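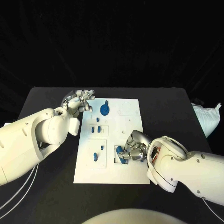

우달레 마을에서 파덱 마을까지 버스 요금이 5타놀리 오르던 달에, 나는 할머니의 피클 항아리를 상속받았다. 집은 큰아버지가, 밭은 고모가, 항아리는 내가 받았다. 유언장에는 "가장 입이 무거운 손주에게"라고 적혀 있었다. 나는 그저 명절마다 입에 음식이 들어 있었을 뿐이다.

항아리에는 절임이 반쯤 남아 있었고, 뚜껑 안쪽에 조리법이 붙어 있었다. 소금 680그램, 식초는 양심껏, 돌 하나. 돌의 크기는 적혀 있지 않았다. 고모에게 전화했더니 돌은 밭에서 나왔으니 밭에 딸린 재산이라고 했다. 큰아버지는 항아리가 늘 부엌에 있었으니 부엌 바닥의 동그란 자국만큼은 자기 것이라고 했다. 가져가라는 뜻인지 지우라는 뜻인지 몰라서 둘 다 하지 않았다.

화요일 오후에 클로렉 상회 주인이 찾아왔다. 할머니가 외상으로 가져간 식초가 100병이라고 했다. 장부를 보여 달라고 하자 그는 머리를 가리켰다.

"여기 다 있습니다."

"거기 몇 년 치가 있는데요?"

"결혼하고부터요. 그전 것은 아내가 지우라고 해서."

우리는 마주 앉아 절임을 먹었다. 그는 한 조각을 씹더니 한참 말이 없었고, 눈가가 조금 젖었다. 나는 추억 때문이라고 생각했는데 그가 물을 찾았다. 두 번째 조각을 먹고 나서 그는 외상을 절반으로 깎아 주었다. 세 번째 조각에서는 항아리를 사겠다고 했다.

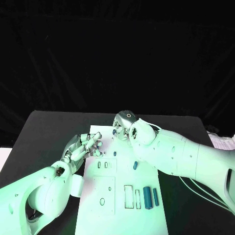
값을 부르라기에 나는 할머니처럼 천장을 한 번 보고 창밖을 한 번 보았다. 할머니는 그렇게 해서 염소를 공짜로 얻은 적이 있다. 클로렉 상회 주인은 내 시선을 따라 천장을 보더니, 저기 비가 새느냐고 물었다. 샌다고 했더니 값을 내렸다. 집에 하자가 있으면 항아리도 의심해야 한다는 것이었다.

결국 팔지 않았다. 대신 그가 저녁마다 와서 절임을 먹고, 먹은 만큼 외상에서 빼기로 했다. 한 조각에 식초 한 병. 계산은 그의 머리에 적었다. 그는 숫자에는 정직한 사람이어서 반 조각을 먹은 날에는 반 병만 뺐고, 국물을 마신 날에는 세금 문제가 복잡해진다며 집에 일찍 갔다.

다섯 밤이 지나자 항아리가 비었다. 외상은 아직 꽤 남아 있었다. 새로 담그려면 식초가 필요했고, 식초는 클로렉 상회에만 있었다. 나는 상회에 가서 계산대 앞에 섰다. 그는 나를 보고 반가워하다가, 장사꾼의 얼굴로 돌아왔다가, 다시 반가워했다.

"외상으로 하시겠습니까?"

그렇게 하겠다고 했다. 그는 눈을 감고 잠시 머릿속에 적었다. 식초를 안고 돌아오는 길에 고모네 밭을 지났다. 해가 거의 져서 사람은 보이지 않았고, 밭고랑 끝에 손에 꼭 맞을 만한 돌이 하나 있었다. 나는 입이 무거운 손주답게 그것을 외투 주머니에 넣고, 한쪽으로 기운 채 집까지 걸었다.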